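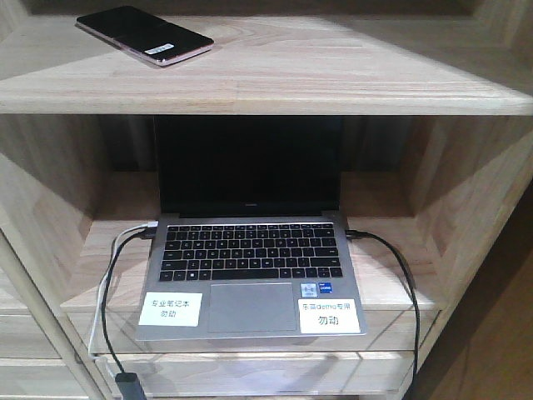
图2-1 木质搁板上的手机，下层隔间内为笔记本电脑

第2讲 小型办公设备的登记与盘点

本讲接上一讲的采购与验收，讲设备入库以后的事：怎样立卡，怎样编号，怎样在部门之间转移，怎样盘点，盘出差异后怎样处理。折旧的账务处理只讲到够用为止，分录放在下一讲。课前请把教材中“固定资产的确认”一节再读一遍，课上不重复定义。

一、范围

本讲所说的小型办公设备，指单件可以由一人搬动、日常由个人或小组使用的设备，包括笔记本电脑、手机、平板、便携投影仪、扫描仪和移动硬盘。服务器、空调、复印机体积大，位置固定，账和物很少对不上，不在本讲范围内。

企业一般会在内部制度里规定一个金额界限。本课统一采用案例企业Nodovex的规定：单价在1000元以上（含本数）、预计使用超过一个会计年度的，按固定资产管理；低于这一金额的，领用时一次计入费用，但仍要进备查簿。很多初学者在这里出错，以为已经计入费用的东西就可以不管。费用化是账务上的处理，实物还在，保管责任也还在。

成套购入的设备要注意拆分。笔记本电脑连同扩展坞、电源一起开票的，如果附件不能脱离主机单独使用，并入主机立一张卡；能单独使用并且可能单独调拨的，分别立卡。Nodovex的扩展坞单独立卡，电源不立卡，写在主机卡片的附件栏里。

二、卡片的内容

每件设备一张卡片，电子或纸质均可。必填项如下：
资产编号
名称及型号
序列号
原值与入账月份
使用部门、使用人、存放地点
附件
状态（在用、闲置、送修、待报废）

序列号必须从设备本身抄录，不能从包装盒上抄。批量到货时盒子和机器容易放错，按盒子登记的卡片，到第一次盘点时往往成批出错。手机在系统设置里一般可以查到序列号，登记人应当开机核对一遍。双卡手机会有两个设备识别码，两个都记，写在备注栏，不要填进序列号一栏。

“存放地点”一栏要写到盘点人能够找到的程度。只写“三楼”不够，写“三楼资料室，东侧货架，第二层”才算合格。随身携带的设备，存放地点填“随使用人”，并注明使用人的办公位。

三、编号规则

编号要解决的问题是唯一和稳定。唯一，指同一编号不能对应两件设备；稳定，指设备换了部门、换了人，编号不变。因此不建议把部门代码写进编号。Drimville分公司早年用的是“部门代码加流水号”，后来部门合并，一批设备的编号与实际归属不一致，盘点表上同时出现新旧两套号，清理用了一个季度。

现行规则为“类别代码加流水号”。手机类代码为SJ，流水号从101起，第一台即SJ-101，依次顺延。设备报废后编号停用，不再分配给新设备。换机时也一样，旧机注销旧号，新机取新号，不得沿用。

标签贴在设备不影响使用和散热的位置，同一类设备尽量贴在同一处。标签上只印编号和单位简称，不印使用人姓名。手机如果配有保护壳，标签应贴在机身上。贴在壳上的标签会跟着壳走，换壳以后这台机器就没有号了。标签字迹磨损的，由资产管理员补打，使用人不得手写代替。

四、领用与转移

领用时由使用人在领用单上签字，资产管理员当天更新卡片。转移分两种情况：

（一）部门内部换人。原使用人和新使用人都签字，部门负责人知悉即可。

（二）跨部门转移。除双方签字外，调出和调入部门负责人都要签字，财务部据此调整折旧费用的归集部门。转移发生在月中的，当月折旧仍由调出部门承担，次月起由调入部门承担。 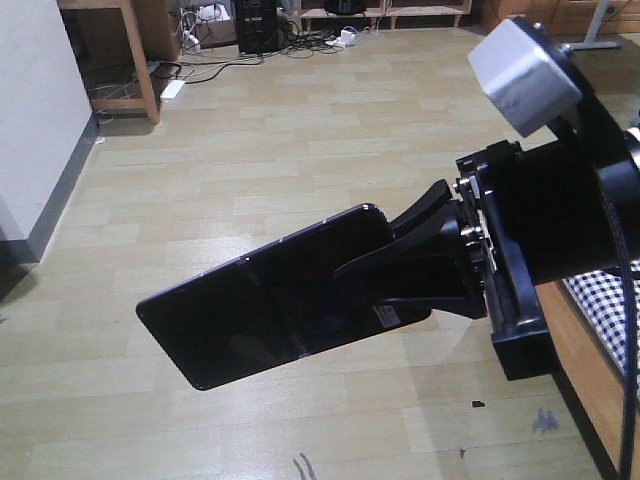
交接时双方应当面核对编号、序列号和附件，并在单据上写明外观状况。外观状况用固定词语填写：完好、轻微划痕、明显磕碰、屏幕破损。不要写“还可以”“有点旧”一类的话，过几个月再看，谁也说不清当时是什么样子。存有工作数据的设备，交接前由原使用人退出账户，再由信息部门恢复出厂设置，恢复记录附在单据后面。

借用超过一个月的，按转移办理。短期借用登记在借用簿上，写明归还月份，到期未还的由资产管理员催还一次，仍未归还的转部门负责人处理。

五、折旧的简要说明

Nodovex对电子设备采用年限平均法，折旧期60个月，预计净残值为零。每月折旧额等于原值除以60。当月增加的设备当月不提，次月起提；当月减少的当月照提，次月停提。提足折旧后仍在使用的，不再计提，卡片保留，状态仍为“在用”。

课堂上常有人问，提足折旧的设备丢了要不要处理。要处理。账面净值为零，只说明财务上没有损失金额，审批手续不能省，设备里的数据也要另行评估。

六、盘点

盘点每年两次，一次在六月，一次在十二月。步骤为：

1. 冻结。盘点开始前一天下班后停止办理转移，未办完的单据列出清单。
2. 打印盘点表。表上印编号、名称、地点和使用人，不印序列号，序列号一栏留空，由盘点人现场填写。
3. 实地查看。两人一组，一人看实物，一人记录。先从表到物，再从物到表。
4. 签字。使用人、盘点人分别签字，当天交回。

第三步中“从表到物”是拿着表去找设备，查的是有账无物；“从物到表”是看到设备后回头查表，查的是有物无账。只做前一半，盘盈永远查不出来。柜子、抽屉和公共货架最容易漏，应逐层查看，闲置设备多半在这些地方。

远程办公人员的设备可以用照片代替现场查看，照片中应能看清编号标签，并附设备设置页面的序列号截图。标签看不清的，退回重拍。

七、差异处理

差异表分三栏：盘盈、盘亏、信息不符。信息不符指实物在，但地点、使用人或序列号与卡片不一致，由资产管理员在五个工作日内更正，不需要审批，更正前后的内容都要留痕。

盘亏先查再批。先查未办完的转移单和送修单，再查借用簿，最后询问使用人。Wallin仓库有一年盘亏四台平板，其中三台后来在送修单里找到，维修商Brusari已经把机器修好寄回，收件人签收后没有通知资产管理员。案例中真正要批的损失只有一台。由此增加了一条规定：送修设备返回时，收件人凭维修单到资产管理员处销号，卡片状态由“送修”改回“在用”。

盘盈的设备先核对序列号，看是否属于已注销的卡片。属于误报废的，恢复原卡；查不到来源的，按同类设备的市场价格估值入账，并说明发现地点。

八、课后练习

练习一：某部门在九月购入手机一部，单价高于1000元，同月领用，十一月转给另一部门。写出每月折旧由哪个部门承担，到十二月为止。

练习二：为自己所在的教室或办公室设计一份盘点表，至少包括地点、编号、序列号、状态四栏，并说明“存放地点”准备写到哪一级。

练习三：阅读案例材料中的Drimville编号清单，找出重号和空号，分别提出处理意见。空号不一定是错误，请先查报废记录再下结论。

练习在下一讲上课前提交，纸质或电子版均可。练习二请附空白表格一份，课上交换使用。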